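Subject: Re: [jolville-kitchen] Sandwich table for the November open house

On a November morning, a fellow list member wrote:
> Do we really want people building their own sandwiches again? Last year
> the bread was dry by noon and the cheese was stuck together in one lump.
> Could we just buy them made up from Arai?

Oh, please let's keep the sandwich table! It's my favorite part of the whole day, and I think both problems are easy to fix.

The bread dried out last year when we opened all 4 loaves at 10 and left them sitting on a platter. Open one at a time, put a few slices in a clear tray, and refill as it goes down. Same with the cheese. If the slices stand up against the side of the tray, they peel apart so much better than they do in a stack.

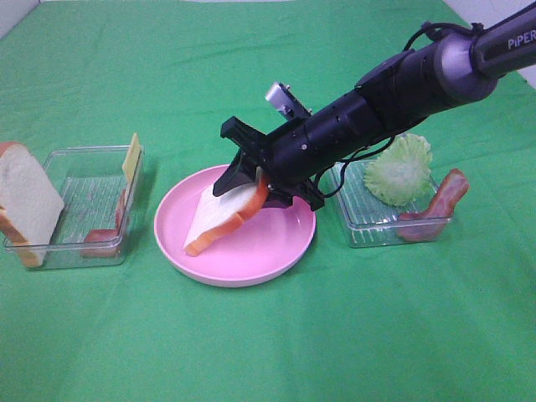 I'd also love to go with the green cloth and pink plates this time. Plain white bread looks so cheerful on pink, and a plate with a raised rim keeps the crumbs off the table (mostly!). The Wevinville group does theirs this way and I came home wanting to copy everything.

I have 13 plates and can get more from Hiketti if we like the color. We'll want about 700 napkins, which sounds like a lot until you remember the mustard.

Can someone bring a second butter knife? And does anybody mind if I do a few with the crusts off?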